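Chapter 3
Comparing Hands: How to Run a Fair Gripper Trial

Pick up a toothbrush. Now pick up a wet bar of soap, a paper clip and a sleeping cat. You changed your grip every time, and you didn't have to think about it! A robot hand has to get through that same variety with far fewer joints and a lot less skin, and finding out how well it copes is some of the most fun you can have in a lab.

In Chapter 2 we looked at grippers one at a time: parallel jaws, suction cups, and hands with jointed fingers. In this chapter we put them side by side. By the end you should be able to plan a trial, choose the objects, score the results and defend your scores to someone who was hoping for a different winner.

We will keep coming back to one case, the Prusdale trials, run by Gizella Vass and Kálmán Magyar. They made 324 grasp attempts over one February and wrote down every failure in plain words ("slid out sideways," "thumb missed"). Those notes proved more useful than the scores – you'll read plenty of them in Section 3.2.

Key terms: grasp, contact patch, tool use, reset, two-handed task

3.1 Choosing the objects

A set made only of blocks flatters almost any gripper. Blocks have flat sides, they stay where you put them, and they don't bend. Keep one for a baseline, then get adventurous. Raid the toy box and the hall closet! Look for things that are long and thin, things that squash, and things with a handle or an opening.

Include at least one tool as well. Holding a brush is one problem, and holding it while the bristles push back against something is quite another. With two arms you can give each hand its own job, and then you are testing timing and reach along with grip. 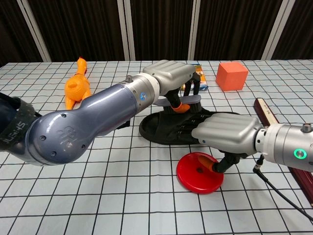 3.2 Writing the task down

Before anyone touches a controller, write each task as a single sentence with a clear finish. "Brush the slipper" is too loose. "Pass the brush along the slipper from end to end, 2 times, without dropping it" can be scored by a stranger. Jolán Takács, who checked the Prusdale scores, sent back every sentence that had the word "properly" in it.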